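Kitchen Tips: Two-Hand Table Units

Dropped thumb on a Stumgate hand: what to check before the next table run

Updated 3 Mar 2024

The fault shows up at the plate. One thumb stops short of its open position, the controller reports a good pose, and the next move drives the fingertip into the rim. On our unit the plate slid into a glass and the glass went on the floor. The log held 3,378 moves with no error recorded.

Stop the arm at the wall switch. The pause button on the Famanlow panel holds the motors under load, and a jammed finger can still close on yours. Wait 2 minutes after switching off before you touch a joint.

Clear glass and knives from the table first. Test with a plate and whole fruit only. Soft fruit bruises at a low grip setting and gives you a record of where the tip pressed.

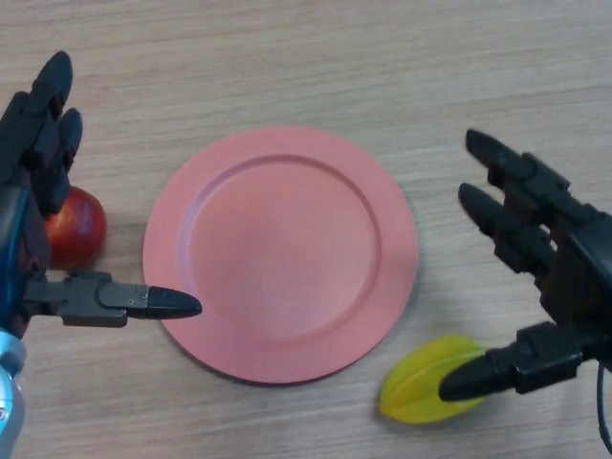
Move each thumb by hand through its full travel with the power off. It should swing with even drag. A tight spot near the end usually means dried juice or sugar in the hinge. Wipe with a cloth dampened in warm water, then dry. Do not spray cleaner into the joint.

Check the screws next. A loose screw lets the tip rotate and the controller has no way to read it. Snug is enough; the plastic strips easily.

Follow the wrist cable with a finger from the connector back to the arm. Look for flattened spots and nicks. Ours had a nick at the bend, and the position signal dropped out only when the wrist was turned in. Tape is not a repair. Replace the cable.

Home both hands after any of the above. Set speed to the lowest step and run the table routine with an open gap between each fingertip and the plate. Keep one hand on the switch.

Service interval: the Kyriakidis manual says 2,000 moves. Kwok-wai Pan, who maintains the units at Truldale, cleans the hinges every 200 where fruit is handled. We have used the shorter figure since the glass broke.

Food contact: wash the plate and all fruit after a test. Hinge grease is not food safe.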